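Suchbegriff eingeben ... Suchen

Säume an dünnen Haushaltstextilien erneuern

Ein Saum an einem Geschirrtuch, einer Serviette oder einem leichten Hemd gibt selten auf ganzer Länge nach. Meist reißt der Faden an einer Ecke oder über einer Seitennaht, danach läuft die Naht bei jeder Wäsche ein Stück weiter auf. Diese Anleitung behandelt den doppelt eingeschlagenen Saum an dünner Webware und, weiter unten, die Abweichungen bei Maschenware. Vorausgesetzt werden eine Haushaltsnähmaschine mit Geradstich, ein Bügeleisen und etwas Übung im Geradeausnähen.

Diese Website verwendet Cookies. Mit der weiteren Nutzung stimmen Sie dem zu. Einstellungen | Akzeptieren

Material und Werkzeug

Benötigt werden Nahttrenner, kleine spitze Schere, Handmaß mit Schieber, wasserlöslicher Markierstift, feine Stecknadeln und Nähgarn aus Polyester. Baumwollgarn ist bei reinen Baumwolltüchern möglich, verliert bei häufiger Kochwäsche aber früher an Festigkeit. Die Nadelstärke richtet sich nach dem Stoff: 60 für Batist und ähnlich feine Gewebe, 70 für übliche Serviettenstoffe, 80 für Halbleinen. Eine zu dicke Nadel hinterlässt in dichtem Feingewebe sichtbare Einstiche, die sich auch durch Dämpfen nicht mehr schließen.

Wer mit Klammern arbeitet, sollte schmale nehmen. Breite Klammern verschieben bei Saumbreiten unter 10 mm den Einschlag.

1. Alte Naht entfernen

Ist weniger als ein Viertel der Länge offen, genügt es, die losen Fadenenden auf beiden Seiten bis zum festen Stich zurückzutrennen und die Lücke zu schließen. Die neue Naht überlappt die alte an jedem Ende um 2 cm. Bei größeren Schäden wird der gesamte Saum getrennt. Dazu auf der linken Seite jeden vierten oder fünften Stich durchschneiden und den Faden der rechten Seite in einem Zug abziehen. Lässt er sich nicht ziehen, in kürzeren Abständen schneiden. Fadenreste mit einem Stück Klebeband abnehmen.

An alten Tüchern ist der Bruch des Saums oft durchgescheuert. In diesem Fall wird die beschädigte Kante fadengerade abgeschnitten. Zur Kontrolle einen Querfaden herausziehen und entlang der entstandenen Gasse schneiden. Das Tuch wird dadurch kürzer - bei Serviettensätzen also vorher prüfen, ob die übrigen Stücke ebenfalls gekürzt werden sollen.

2. Waschen und glätten

Neue Stoffe und Tücher, die länger im Schrank lagen, vor dem Säumen einmal bei der späteren Gebrauchstemperatur waschen. Getragene und regelmäßig gewaschene Stücke brauchen das nicht. Anschließend leicht feucht bügeln, in Richtung des Kettfadens und ohne zu schieben. Die getrennte Saumkante liegt danach flach, die alte Bruchlinie bleibt meist als heller Strich erkennbar. Sie kann als Führung dienen, sofern sie fadengerade verläuft. Bei Industrieware ist das nicht durchgehend der Fall. Bei einem Satz Tafelservietten von Milovetti lag die alte Linie auf einer Seitenlänge merklich schräg, dort wurde neu angezeichnet.

3. Einschlag anlegen

Für Servietten und leichte Hemden zuerst 5 mm, dann 7 mm einschlagen. Der erste Einschlag ist etwas schmaler, damit die Schnittkante nicht im zweiten Bruch staucht. Beide Einschläge werden einzeln gebügelt. Für Geschirrtücher sind zweimal 10 mm üblich.

Die Ecken entweder gerade übereinander legen oder als Briefecke arbeiten. Die gerade Ecke ist schneller, ergibt aber viele Lagen übereinander, die manche Maschine nur mit Höhenausgleich transportiert. Für die Briefecke beide Kanten vollständig vorbügeln, wieder öffnen, die Ecke diagonal durch den Kreuzungspunkt der inneren Bruchlinien rechts auf rechts falten und quer zum Bruch abnähen. Nahtzugabe auf 4 mm zurückschneiden, Spitze kappen, wenden.

4. Bruch und Fall prüfen

Ein gleichmäßiger Einschlag ist vor dem Nähen leichter zu beurteilen als danach. Das Stück wird dafür an der gegenüberliegenden Kante gefasst und frei hängen gelassen, möglichst vor einer hellen Fläche und bei seitlichem Licht. Bei dünnem Stoff genügt der Blick auf den Bruch.
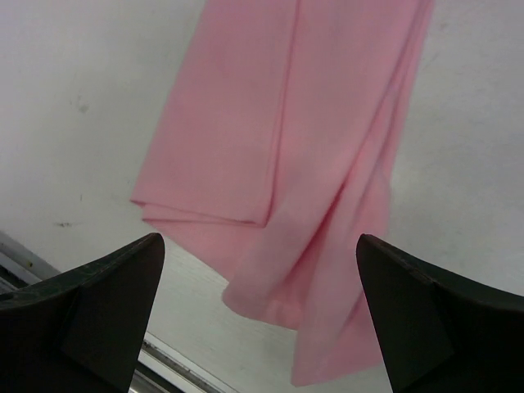 Die Saumkante soll im Hang als ruhige Linie erscheinen, auch wenn der übrige Stoff Falten wirft. Wellen direkt am Bruch deuten auf einen verzogenen Einschlag hin, meist durch Schieben mit dem Bügeleisen. An dem hellrosa Tuch zeichnet sich der Saum links als leicht verdickte Kante ab, dort, wo der Stoff auf sich selbst zurückgelegt ist; zur Mitte hin knickt der Stoff und wendet sich. Für die Beurteilung zählt nur der Abschnitt vor einem solchen Knick. Hängt das Stück in mehreren Lagen übereinander, wird es umgegriffen und der Saum Abschnitt für Abschnitt betrachtet. Stoffe mit leichtem Glanz zeigen Verzug deutlicher als matte.

5. Nähen

Stichlänge 2,5 mm, bei Batist 2,0 mm. Genäht wird von der linken Seite, 1 mm neben dem inneren Bruch. Nicht an der Ecke beginnen, sondern auf einer geraden Strecke. Nahtanfang und Nahtende um wenige Stiche überlappen und die Fäden auf die linke Seite ziehen und verknoten. Rückwärtsstiche sind haltbar, tragen bei feinem Stoff aber auf.

Fadenspannung an einem Reststück einstellen. Zieht sich der Saum kraus, Oberspannung um eine halbe Stufe senken und erneut proben. Bei der Flendis mit mechanischem Spannungsrad ist der Bereich knapp unter der Mittelstellung für Polyestergarn brauchbar; die ältere Stanov verlangt erfahrungsgemäß etwas mehr Spannung.

6. Abweichungen bei Maschenware

Gestrickte und gewirkte Stoffe werden nur einmal eingeschlagen, der Geradstich entfällt. Geeignet sind Zwillingsnadel oder schmaler Zickzack. Die Kante beim Nähen nicht dehnen, Nähfußdruck verringern. Chalerm Mahawong empfiehlt, einen Streifen Seidenpapier unterzulegen und nach dem Nähen abzureißen. Das Verfahren hat sich auch bei rutschigem Gewebe bewährt.

Nach dem Nähen den Saum von links dämpfen, ohne Druck, und flach auskühlen lassen. Markierungen vorher mit kaltem Wasser entfernen, da manche Stifte durch Hitze dauerhaft fixiert werden.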